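Foam Letter Tables Come to Fultomberg Play Library This August

FOR IMMEDIATE RELEASE

FULTOMBERG – I've been running the play library here for 8 years, and I have never been as excited to write one of these as I am right now. Starting in August, we're opening a letter room! It's the old coat room at the back of our building on Kirkberg Street, it has a window that finally opens, and it is going to be full of foam alphabet letters.

If you've ever had a toddler in the bathtub, you know the kind I mean. Small, thick, soft at the edges, bright colors. They're cheap, they're quiet when they hit the floor, and kids who won't sit still for a book will happily push them around a table for half an hour. We've been collecting them since last winter and we now have about 3000 of them, mostly thanks to families who cleaned out their closets (and one very generous box from the Dalgleish Toy Swap, which I had to make two trips to bring in from the car).

The idea is simple. Each table gets a plastic bowl and a little handful of letters. Kids can sort them by color, hunt for the first letter of their name, or drop them all in the bowl and tip them out again, which I'm told by my youngest testers is the best part. We're calling the program Inatia, after the name my daughter gave to her made-up alphabet country when she was four, and I'm not changing it no matter how many people ask me how to pronounce it. (It's in-AY-sha.)

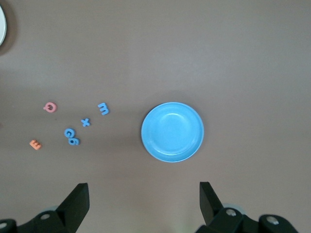 We went with mostly lowercase letters on purpose. Most of the print a child sees on a page is lowercase, and yet so many toy sets only come in capitals. Lowercase is also more fun when things get turned around! An m on its side could be a 3 if you squint, and the 6 and 9 argument can keep two five-year-olds busy until snack time. I let them argue. There's no right way up at our tables and grown-ups are asked to please not straighten things.

We also keep the number of letters small. I started out by dumping a whole tub on the table and the kids just swept everything onto the rug. With a few letters and a bowl they slow down and look. They pick one up, turn it over, tell me it's an x, tell me it's a star, and put it back. Some of our mixes have no vowels to speak of, so don't come expecting spelling lessons – we're playing here.

Sessions run 45 minutes and are meant for kids from 3 years up, with a grown-up staying in the room. Younger brothers and sisters are welcome too, but please keep a close eye on them around the smaller pieces. Letters and bowls get washed in soapy water at the end of the day and dried on towels overnight, so if you come in early and see the alphabet laid out all over the front counter, please leave it where it is.

Our first session is on a Friday at 10 in the morning, and we'll run them every Friday after that for as long as people keep turning up. It's free. You don't need to be a member of the play library, but space is tight in the coat room, so do call or stop by the front desk to save a spot. Strollers can be parked in the hallway.

We're still taking donations of foam letters, too. Lowercase is what we need most, any color, and a little chewing around the corners is fine by me as long as they're in one piece. Shallow plastic bowls would be a big help as well. Drop them in the bin inside the front door any time we're open.

Reporters and photographers are welcome at the first session. Please check in at the desk when you arrive, and wear something you can sit on the floor in.

Contact: Front desk, Fultomberg Play Library, Kirkberg Street

###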